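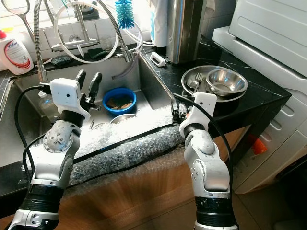 # ストゥンディネ見学会 第2回打合せ 議事録

日時:2018年3月23日 14時開始(実際に全員が座ったのは、菓子が出てから)
場所:ストゥンディネ 1階会議室および台所
出席:イドリス・エイノン(議長)、イェスティン・セイス、ディルウィン・ヨラス、トレヴォー・サミュエル(書記)
欠席:アルウェル・セイス(連絡あり。理由は兄のイェスティンも知らないとのこと)

## 1. 前回議事録の確認

「昼食は各自」を「昼食は格別」と誤記していた件、訂正のうえ承認。期待していた出席者が1名いた。

## 2. 6月の見学会について

議長より、申込みが97名に達したとの報告。台所に97名は入らないため、入替制とする。1組の人数について議論したが、ヨラス氏が「流しが見えなければ来た意味がない」と主張し、14名で決着した。

実演の題目は「双腕による流しまわりの作業」。セイス氏は「未来の台所」という題を推したが、うちの台所の未来がこれかと思われるのは困るという意見があり、見送り。

## 3. 台所での下見

全員で台所に移動し、流しの前で実演の段取りを確認した。

- 流しには青いボウルと小さいステンレスのボウルを置く。梱包用の気泡シートは流しの手前側と縁に敷く。ヨラス氏より、シートは見学者の手の届く範囲に置くべきでないとの指摘。理由を問うと、すでに自分で三つ潰したとのこと。
- 右側の天板にある丸い皿、ボウル、フォーク、スプーンの扱いについて。フォークをつかむ場面は見栄えがするが、時間が読めない。後半に回し、時間が押した場合は黙って省く。
- 腕のケーブルは左右とも外側に輪を描いて垂れている。見学者の立ち位置は腕の後方に取り、床にテープで線を引く。線の色で少しもめた。黄色。
- 蛇口まわりが込み入っていて、どこから水が出るのかという質問が必ず来る。説明係は事前に答えを用意すること。書記も知りたい。
- 壁に掛かったはさみは当日外しておく。青いボトルブラシはそのまま。

エイノン議長が、実演中に手を出して手伝わないよう全員に念を押した。その際、全員がヨラス氏の方を見たことを記録しておく(本人の要望により、ヨラス氏は同意していないことも併記する)。

## 4. 説明資料

プリルテオ社に発注する冊子は229部。端数の根拠を尋ねたところ、見積書にそう書いてあったからとの回答。異議なし。

表紙に「家事からの解放」と入れる案は、実演後の片付けを誰がやるか決まっていないため保留とした。

## 5. 質疑応答の準備

想定質問をサミュエルがまとめる。現時点で出ているもの:

- 皿は割らないのか
- いくらするのか
- 人が洗ったほうが早くないか

三つ目については、議長が「早さを競う催しではない」と答える。二度聞かれた場合も同じ答えとする。

## 6. その他

パリー社から、自社の見学者も同じ日に回したいとの打診あり。台所の大きさを伝えたうえで再度相談する。

ブレスターの控室は予約済み。椅子は足りない。

## 決定事項と担当

| 内容 | 担当 |
|---|---|
| 入替の時間表 | エイノン |
| 床のテープ(黄色) | イェスティン・セイス |
| 冊子の校正 | サミュエル |
| 気泡シートの補充 | ヨラス |
| 実演後の片付け | アルウェル・セイス(欠席のため) |

次回の日程はメールで調整する。

(記録:トレヴォー・サミュエル)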